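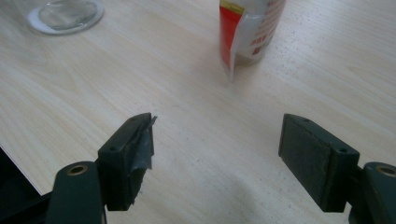

ORKMONT, April – Claler and Voveo today released the first shared practice guide for hand-held grippers, and it's free for anyone to use!

The guide, called Mallet, sets out 11 checks to run before a session starts. They cover finger pads, screws, pivot points, jaw opening and tape, with a clear rule on when a taped pad should be replaced. Teams at 64 labs and workshops tried the draft, and they sent back up to 1,000 comments.

"We're thrilled with how much people cared about the small stuff," the two groups said. Sign-up for training opens Tuesday.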